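Pulumville opens its first community pantry on 5/18/25

Gusari, the neighbourhood food group, is delighted to announce that the Pulumville Community Pantry will open its doors on 5/18/25 in the old Melis bakery on Skivon Street. Anyone living in the town can join, and 431 households have already signed up!

Members will pick their own shopping from the shelves, from tinned tomatoes and rice to fresh bread and seasonal greens, and pay whatever they can manage that week. The building has been repainted, rewired and fitted with 70 metres of shelving, with the old bread oven kept in working order for baking classes.

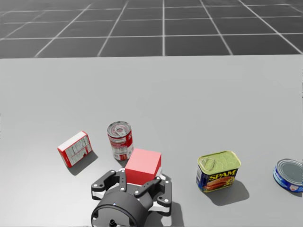
Four grocery items on a light grey tabletop, with a red cube held just above it.

"We have wanted this for such a long time," said Melina Tsakiris, who will run the pantry. "People kept stopping me in the street to ask when they could come in, and now I can finally give them a date. I can't wait to smell bread in there again."

The fit-out was paid for by 173 local donors, and growers at the Pulumville allotments have promised a share of their crop right through the summer.
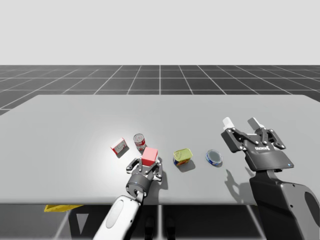

Opening day

Doors open at 10am, with soup and rolls until they run out. Michalis Papadakis will lead the first baking class at 2pm (children welcome, aprons provided), and there will be a seed swap in the yard all afternoon.
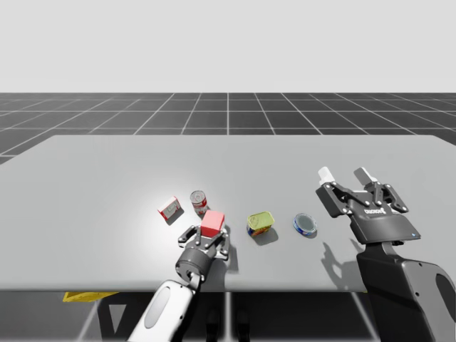

The red cube held just above the table.

The pantry has room to store 3,000 tins, and gifts of unopened food are welcome at the side door throughout May. To join or to book a baking class, call in at the Gusari office on Skivon Street.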